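Akua Aidoo
29/06/2019

Sorting bins, a thread. I look after the small parts shelves at Ondbridge and people keep asking which bins we settled on and how we fill them.

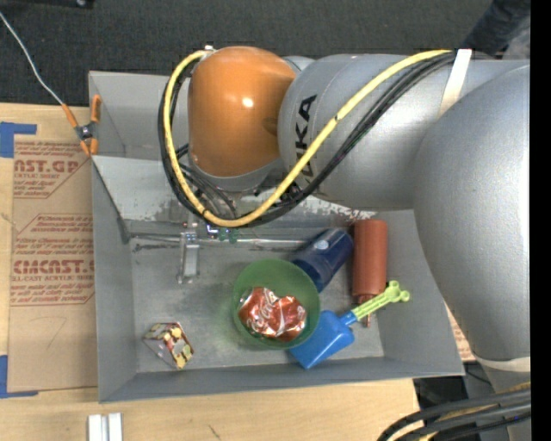

Grey open-topped bin, a small mixed lot in it.

We had lidded plastic tubs until February. The lids went missing one by one and the tubs split at the corners. I asked for open metal ones and got 80 of them from Toniditz.

Open top means you can see what you've got from standing height. It also means dust. I wipe them out when they come back empty and leave it at that.

Rule one is don't fill them. A full bin hides whatever went in first, and you end up tipping the lot out on the bench to find one thing. One layer, with gaps.

Mixed bins are allowed but they need a card with an M on it. Anything without a card goes back to the returns bench and I will ask you about it.

Weight limit is 4 kilos. The bins will take more than that. My wrists won't, and the top shelf is above my head.

Stojanovska asked about liners. We tried foam and it held on to grit. We tried rubber matting and it curled. Bare metal is noisy when you drop things in, so put them down instead.

Labels: short end, left-hand side, black pen. The printed ones from Bronetti peeled off in the cold store. I have more than 200 left if anyone wants them for a warm room.

Next job is the long shelf by the door, which still has the old tubs on it. If you have spare dividers to fit a grey bin, send me the inside measurements first please.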